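Replacing the Battery in a Tilora 2 Handheld
Section 14: Removing the back cover and old battery

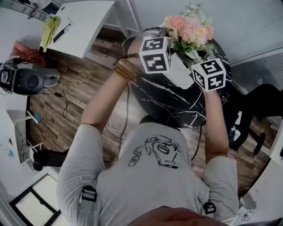
The Tilora 2 battery is held in place by two adhesive strips and one connector, and most owners can change it at home in a single sitting. Read this section through to the end before you pick up a tool. Choose a work surface that you can reach across with both arms, at a height that lets you lean over it without strain. A round table will do, but clear it first and put a plain, light-colored cloth down if the top is dark or patterned like black marble, as the cover screws are black and very hard to find on a surface like that. Take off bracelets, watches and rings, including wooden beads, which can catch on the ribbon cable when the cover is lifted.

What you need

- Vanhove repair kit or equivalent (small cross-head driver, plastic pick, suction cup, plastic spudger)
- Replacement battery for the Tilora 2
- New adhesive strips, normally packed with the battery
- A shallow dish for screws
- Soft, lint-free cloth

CAUTION: Do not use a metal blade or a kitchen knife to open the device. A punctured battery can catch fire. If the battery is swollen, stop here and take the device to a repair shop.

Before you start

1. Back up the device.

2. Let the battery run down below 30 percent. A full battery is more dangerous if it is damaged.

3. Hold the power button until the shutdown message appears, then confirm. Wait for the screen to go black.

4. Unplug the charger and remove the memory card tray.

Removing the back cover

5. Place the device face down on the cloth.

6. Remove the screws on either side of the charging port. Put them in the dish.

7. Press the suction cup onto the lower part of the back cover, just above the port. Pull up with steady pressure until a thin gap opens.

Note: If no gap opens, warm the lower edge with a hair dryer on its low setting for 30 seconds and try again. Repeat as needed. Do not pull harder.

8. Slide the plastic pick into the gap and move it along the bottom edge, then up the right side. Keep the pick shallow. The left side holds the ribbon cable for the fingerprint sensor.

9. Open the cover like a book, from right to left. Lay it flat beside the device without stretching the cable.

Disconnecting the battery

10. Find the metal bracket at the top of the battery. Remove its screw and lift the bracket off. This screw is shorter than the ones from the port and must go back in the same hole. Putting a long screw here will damage the main board.

11. Use the flat end of the spudger to lift the battery connector straight up. Bend it slightly away from its socket so that it cannot touch by accident.

Removing the old battery

12. Find the black pull tabs at the lower edge of the battery. Take hold of one and pull it slowly toward you, keeping it low and flat. The strip will stretch to several times its length and come free.

13. Do the same with the other tab.

14. Lift the battery out with your fingers.

CAUTION: If a strip breaks, do not pry under the battery with the spudger. Put a few drops of isopropyl alcohol along the edge, wait 2 minutes, and lift gently with the flat of a plastic card. Never bend or fold the battery.

15. Wipe the empty battery bay with the dry cloth. Remove any pieces of old adhesive. If you used alcohol, let the bay dry completely before going on.

Disposal

Do not put the old battery in household trash. Cover the connector with a piece of tape and take it to a battery collection point. Customers near Statunbridge can leave it at the Rirnasis counter during opening hours, free of charge. Do not mail a damaged battery.

If something goes wrong

The cover will not open on the right side: check that the port screws are both out. This is the usual cause.

The ribbon cable has come loose: it can be pressed back into its socket once the battery is disconnected. If the cable itself is torn, the device will still work, but the fingerprint sensor will not. The replacement cable is part number 325.

A screw is stripped: lay a wide rubber band over the head and turn slowly with firm downward pressure.

Fitting the new battery is covered in Section 15. Do not reconnect power or close the cover until you have read it.

Text by Ulla Hedlund. Steps checked by Oğuzhan Kozan. Last revised 19th October.

Shares: 14
Comments: 2

Related guides
Section 15: Fitting the new battery and closing the cover
Cleaning the Tilora 2 charging port
Tilora 2 does not turn on after a repair
Replacing a cracked screen, part one
How to back up your device before service
Choosing a Vanhove driver set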